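Ticket 374 – Variant report export drops the last gene in the list
Product: Bisura (variant annotation), run through the Perport sample portal
Opened by: Ntombi Mabaso
Status: Closed, workaround in place

Hello again, it's me. I've got a strange one this time. I look after the annotation side for our rare disease group, and since the February update my exported reports have been coming up short. On screen everything is lovely: I load a family (child plus both parents), Bisura lists the candidate variants, I tick the ones for the clinical meeting and press Export. Then I open the file and the last gene has vanished. No warning, no blank row, it just stops one early.

I only spotted it because the missing one was the gene we'd all been arguing over for a week! If it had been some dull benign thing at the bottom I'd have sent the report off and been none the wiser, which is a bit of a horrible thought.

What I've tried so far: logging out and in, a different browser, and exporting as plain text instead of a spreadsheet. Same result each time. I also re-ran the family from scratch, which took most of the morning, and got the same short file. Smaller gene panels seem fine. The one that goes wrong is our big developmental delay panel, which has 3,000 genes on it.
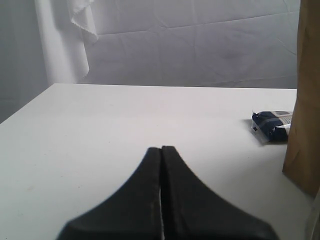 Update, 2.15 pm. Titilayo Akinola from support rang me back (thank you!) and asked me to send over the panel file itself, which I hadn't thought of. We went through it together on the phone and she had me switch on hidden characters in the editor. I do wish faults in text files were as easy to see as the scuffs and dusty specks on those black gripper fingers, because I'd been staring at this list for two days and it looked spotless to me. Anyway, the last line of the file had no line ending after it. All the others did. The old version of Bisura didn't mind, and the new one quietly skips any line that isn't finished off properly.

So I added a return after the final gene, saved, loaded the panel again and exported. All there, argued-over gene included.

Next question was how many of our panels have the same problem. We keep them in a shared Sostix folder and there are 166 of them, made by all sorts of people over the years. Titilayo sent me a little script that checks the end of each file and adds the return if it's missing. I ran it on a copy first – once bitten – and it found 3 more that needed fixing. Two are old heart panels that we hardly touch. The other is the epilepsy one, which gets used all the time, so I've asked for those reports to be pulled and exported again. I'll go through them by hand tomorrow.

Reply from Titilayo Akinola:
Glad that sorted it, Ntombi. I've made the same thing happen here with a test panel and passed it to the developers. They agree it ought to show an error on loading. Please keep the script handy until the fix is out, and run it whenever somebody adds a panel. If you edit panels in Bagheri, have a look under its save settings, as you can tell it to finish every file with a return.

Update, 4.40 pm. Found the Bagheri setting and it was off on my machine, so I think I may have been the culprit for the big panel. Oh dear. It's on now, and I've put a note in the shared folder for everyone else. Happy for you to close this one, and please let me know which release the proper fix lands in so I can tell the clinic.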